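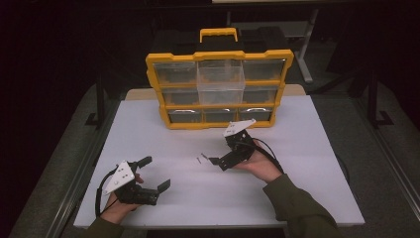 The Nimri pair in use during the trial, with the drawer organizer at the back of the table.

Tolerance

The contract defined a placement as one screw lifted from the table and released inside a drawer. It defined a drop as one screw released anywhere else. Dorota Nowakowski had written both definitions, and she had left no third category.

The Nimri was a pair of hand-held grippers, one for each hand, leased by the month from Brareck with a logging service attached. The operator wore nothing and programmed nothing. You held the grips, you did the work, and the service recorded each close and each release. Rendov would take the lease if the pair reached 96 percent over 1000 attempts. Ruba Jaber was paid by Rendov to make the attempts and write the review.

She began at seven in the morning. The left gripper opened wide enough for a drawer front. The right was better on small parts, or her right hand was. The cables came off the back of the grips and had to be kept behind the wrist, and she noted this under ergonomics. She noted that the screws were easier to take across the shank than by the head. By noon her forearms ached and she noted that too, with a time.

Ekkachai Pongsiri, from Brareck, sat outside the light and watched the counter on his laptop. He had promised not to coach.

"You're favoring the diagonal ones," he said.

"Is that coaching?"

"It's an observation."

She left the diagonal one where it was and went for its neighbor.

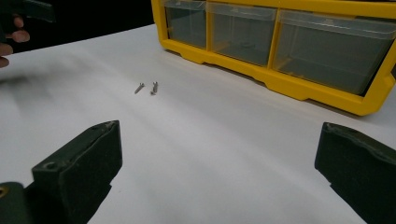 The fingers closed with the same small resistance as before. She carried the screw to the drawer, released, and heard it land. The counter advanced. She went back.

The last attempt was logged at twenty to six. Ekkachai turned the laptop around. Placements, 977. Drops, 20. The result line was green.

"Well over," he said.

Ruba added the two numbers on the back of her notes, then added them again. "You have three missing."

"Three what?"

"Attempts. The service counted 1000 closes. It has 997 releases."

He scrolled for some time. The three were consecutive, late in the afternoon. Each had a close with full grip force, and none had a release.

She emptied the drawers onto the table and sorted the screws into rows. Ekkachai checked the carpet with the flashlight on his phone. When they had finished, three screws were in no drawer and on no surface.

"You would have felt it," he said. "If you were still holding one."

"I'd expect so."

She picked up the right gripper and opened it fully. There was nothing between the fingers. She closed it, and it stopped slightly short of shut, at the resistance she had been writing down since morning as normal.

Under Results she wrote that the pair had met the threshold. Under Defects she wrote: three parts retained, location not established. Dorota called at six to ask whether that counted as a pass. Ruba read her the definitions. There was a long pause on the line, and then Dorota asked whether the grippers were still switched on.

Ruba looked at the counter. It said 1001.

3 comments

Najwa Saab
Checked the arithmetic before I kept reading, and was pleased to see Ruba do the same. Is this the same Brareck as in the Pimach story?

Tala Karam
Liked the contract language. I'd have cut the phone call and gone straight to the counter, but I can see why Dorota needed to be in it again.

Najwa Saab
@Tala Karam I'd keep the call. She wrote the definitions, so she should have to hear them.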